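Home Articles Issues Authors Search

Mar 25, 2021
Marietjie Zwane and Gert Steyn

3. Stacking and soaking in the evening wash

3.1 What was recorded

The Undlow study asked people to keep a washing-up diary for the main meal of the day. By the end of July we held 2,663 usable entries. An entry was usable if it gave the time the meal ended, the time the washing-up began, the order in which things were washed and whether the crockery had been stacked first. We use "stacked" for any piece set on or inside another after eating, whether neatly or not (Figure 2).

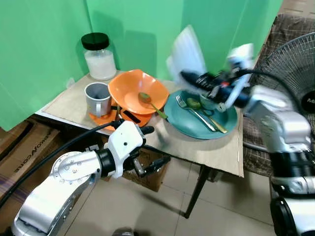
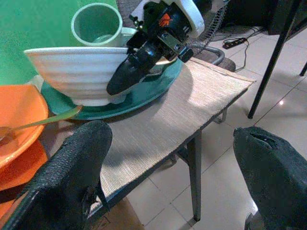 Figure 2. Bowls set on plates, with a mug close by. The first has a spoon in an orange bowl; the second is a ribbed white bowl on a teal plate.

How was the length of the wait before washing worked out? It was taken as the time between the end of the meal and the first piece going into the water, both as written in the diary, and entries with only one of the two times were left out.

Diary keepers were not told what we expected to find. They were given a printed sheet with one line per meal and a short note on the back about what counted as a meal. Snacks and hot drinks taken alone did not count. Meals eaten outside the home did not count either, even when the containers were brought back and washed.

3.2 Waiting time

Most households fell into one of two habits. The first group washed up within 40 minutes of the meal. The second left everything until the next morning. Few households moved between the two during the study, and those that did mostly changed when someone's working hours changed. Households with young children were found in both groups, which we had not expected from the pilot work in Jedeck, where nearly all of them washed up late in the evening once the children were in bed.

Stacking was more common in the morning group. In the free comments people gave space as the main reason – a small draining area, or a worktop needed for something else. A few said that they stacked out of habit and had been taught to do so. One diary keeper in Srithong wrote that she stacked everything "so that I can see how much there is to do", and several others wrote something close to this.

3.3 Food left on the underside

A stacked plate carries food on both faces. Plates from below a stack were marked in the diary as needing a second wipe more often than single plates, and the difference was larger for meals with a sauce. Egg and porridge were named most often as hard to remove. Rice was named nearly as often in Srithong but hardly at all in Undlow.

Soaking helped, but people did it in different ways, and this makes the entries hard to compare. Some ran a full bowl of hot water. Others put a little cold water in each dish and left it where it stood. We had provided only one box for soaking on the sheet and this was a mistake. For the second round the box was split into "in the sink" and "in the dish", with a line for the length of the soak. Soaks longer than 60 minutes were entered as "long" without a figure.

3.4 Water

Water use was measured in a smaller group with a Ponik flow meter fitted under the kitchen tap. The meter records volume in steps, so very short rinses are lost. Rinsing before stacking added up to 500 millilitres to the water used for a meal. Part of this was saved later, when less scrubbing under a running tap was needed. We could not separate the two effects for households that washed by hand on some days and by machine on others, and these are left out of Table 4.

The order of washing mattered less than the manuals suggest. Glasses first was the usual rule, followed by cutlery, but a good number of households began with whatever was on top.

This site uses cookies to remember your settings. Accept Manage choices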